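An Afternoon at the Kinsella Open House

I had been meaning to get out to Disgate for ages, and when the July open house at the Kinsella building came up I finally put it on the calendar and went. If you haven't heard of it, Kinsella is where the Uduvari people have their workrooms, and Uduvari (for those of you who have only just found this blog) is the little outfit that has been teaching folks how to sort, bag and bin their belongings since long before it was fashionable. My sister took one of their classes years ago and has never had a messy hall closet since, which I admit I hold against her a bit.

The drive took longer than I planned, with road work on the way in and a wrong turn that was entirely my own fault, but the parking was free and there was a pitcher of iced tea waiting by the front door, so I forgave everything. Saadet Sezer met us at the desk and handed out name stickers. She has a lovely unhurried way of talking and she let us ask anything we liked, which with a group like ours is a brave thing to do!

Bags and bins, or where the day began

The first stop was the window room, and I could have happily stayed there all afternoon. It has plain white walls and lots of daylight, and the furniture that caught my eye was a round white table, so glossy that the light from the window shines right back up at you. I have a round table at home and I've always thought of it as a poor place to sort anything, with no corners to push the piles into. Saadet says she likes working at one for just that reason (you can't build a wall of stuff along the back edge and pretend it isn't there).

Her lesson was all about what she calls "one bag, one bin." You pick the bin first, and it has to be empty when you start, properly empty, with no stray buttons or batteries left rolling around at the bottom. Then you bring the bags to it. Clear bags for the things you need to find again, and solid ones for things on their way out of the house. I wrote that on the back of my hand because my notebook was still in the car. 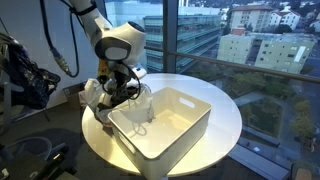
Handles, and why I now care about them

I never thought I would write a whole section on handles, but here we are. The white bins have an oval opening cut into the end wall, and Saadet spent a good ten minutes on how people ruin a perfectly nice shelf by turning the handle end to the wall. Put it toward you, she says, every time, and you'll never have to claw at the rim with your fingertips. I came home and turned every bin in my laundry room around that same night, and I felt very pleased with myself for a person who had moved some plastic a quarter turn.

She also talked about size. Most of us buy bins that are too big, then can't lift them once they're full, and then they sit on the floor of the garage until somebody moves house. Her advice is to fill the bin with what you mean to keep in it and carry it up one flight of stairs before you buy a second one. There was a man from our group who wanted to argue about this at some length, and I'll spare you that part, except to say that he owns a great many tents.

After that we had a break for lemon bars, and then Sepehr Mohammadi took over. He looks after the tool side of things and has a wonderfully dry sense of humor. His talk was on hanging tools up on the wall, where you can see them, so that you don't buy the same one twice. He told us about clearing out his father-in-law's garage and finding 11 tape measures, every one of them bought because the last one couldn't be found. I laughed harder than I should have, knowing what's in my own kitchen drawer.

He is a big believer in a screwdriver with a bright handle. A bit of red against a gray wall and your eye goes straight to it, he says, and you'll put it back because the gap bothers you. Cables are harder. He likes to give each one its own spot to hang, in one soft loop, never wound tight around the hand, and he freely admits that his own get away from him.

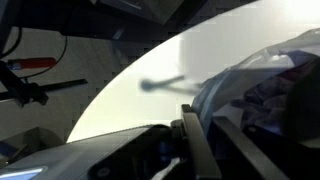
So should you keep plastic bags that have already been used once?
Keep a few and let the rest go. Sepehr's rule is that all your saved bags should fit inside one of their own number, and when that one is full you stop saving until you've used some up. Wrinkles are fine, but a bag with a hole in it goes straight out.

I asked him what to do about bags with things already in them, the mystery bags that live at the bottom of every closet I've ever owned, and he said to open them first thing in the morning when you still have your wits about you. At four in the afternoon you'll just tie the top and put it back. He's right, I have done it.

The last part of the visit was the soft goods talk, back with Saadet, and this was the part I had driven out for. I have a terrible time with small cloths and towels. They are never worth folding and they are always in the way. She doesn't fold hers at all! They go into an open bin just as they are, on a low shelf, and when the bin looks full she takes the ones at the bottom for rags. She did say that guest towels are a different matter and deserve a proper stack, and there was some murmuring of agreement from the ladies behind me.

We also talked about backpacks, which she likes to see hanging up by the wall, off the floor and off the chairs. It doesn't matter if the straps dangle. What matters is that everyone in the house knows where the bag lives.
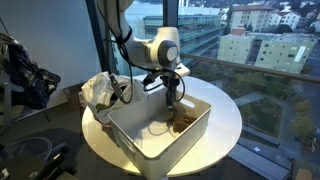
My own trouble is that I start with the easy things and then run out of steam, so I asked her how she decides what goes in first. She said to take whatever is softest and put it down on the floor of the bin, since it won't mind what lands on top of it, and to leave anything you're unsure of out on the table until the end. I've tried this twice now at home. The first time went very well, and the second time I got distracted by a box of old letters and we ate supper standing up.

Before we left there was a little shop table in the hall with Prunard labels, the kind you write on with pencil and can rub clean again. I bought 3 packs, and I have already used one of them up on the pantry shelves, where I may have gone slightly overboard (I do not think the salt needed a label).

If you would like to go yourself, the open house runs again in the fall, and you can put your name down at the front desk or call and ask for extension 3534. Wear comfortable shoes, bring a sweater for the tool room, and do get there early enough for the lemon bars.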